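Kenero Stone Care: Frequently Asked Questions
Last revised Thursday, March 17, 2022

What cleaner should I use on polished marble?
Use a pH-neutral stone cleaner diluted as the label directs. For weekly cleaning, plain warm water and a damp microfiber mop are enough in most rooms. Change the water when it turns cloudy. Dirty water dries to a film that looks like lost polish.

Can I use vinegar or bathroom descaler?
No. Marble is mostly calcium carbonate, and acid dissolves it. The dull spot left behind is an etch, and no cleaner will remove it. Lemon juice, wine and many toilet bowl products do the same thing.

How do I tell an etch from a stain?
A stain is darker than the stone around it and keeps its shine. An etch is usually lighter and looks flat when viewed at a low angle. Stains can often be drawn out with a poultice. Etches have to be repolished.
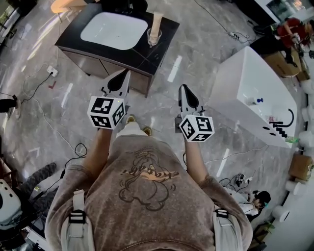

Light etching on a polished floor can be treated by hand with a marble polishing powder. Work a small area, keep it wet, and rinse before the paste dries. Deeper marks need diamond pads, and that is a job for a contractor.

Does sealing prevent etching?
It does not. A penetrating sealer slows the absorption of liquids, so it helps with stains only. The surface is still exposed to acid.

How often should the floor be sealed?
Test it first. Put a spoonful of water on a clean, dry spot and wait 16 minutes. If the stone has darkened, it is due. Bathrooms usually come up sooner than hallways. Allow the floor to dry fully before sealing — overnight at least.

Do you repair cracked tiles?
We fill hairline cracks with tinted resin. Tiles that move underfoot are replaced, as the fault is normally in the bed below.

What is the minimum charge?
The minimum for a site visit is 50 dollars, credited against any work booked. Polishing jobs start at 700 dollars. Prices were updated in February.

Who do I contact?
Citlali Cisneros handles estimates, extension 482. Questions about work already done go to Brodie Te Moana. Please have your invoice number ready.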